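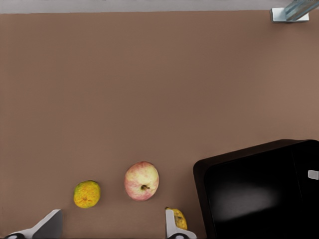 Tempo de leitura: 2 min

Em outubro, um homem morreu intoxicado por monóxido de carbono numa pensão de Tumach, no banho. O esquentador, um Fornetach de tiragem natural, estava instalado dentro da própria casa de banho. Orest Levchenko, que fez a peritagem, mediu 855 ppm à altura do peito ao fim de uns 30 minutos de funcionamento, com a porta fechada.

O aparelho não tinha defeito. A grelha inferior da porta fora tapada com uma placa de contraplacado, e o extrator da cozinha ao lado, de 450 m³/h, punha a divisão em depressão. A conduta passou a trabalhar ao contrário. 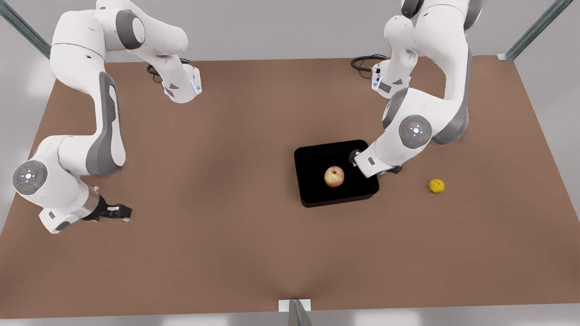 Dois braços robóticos brancos, montados na borda de trás da mesa.

Svitlana Yatsenko, a dona, tinha um detetor no corredor, a mais de cinco metros e com duas portas pelo meio. Tocou tarde. O modelo dispara aos 50 ppm, mas só depois de uma hora de exposição contínua.

O relatório pede um aparelho estanque, ou a mudança do esquentador para o exterior. Quanto ao extrator, falta repetir a medição com a janela da cozinha aberta. Publico os valores quando o Orest mos enviar.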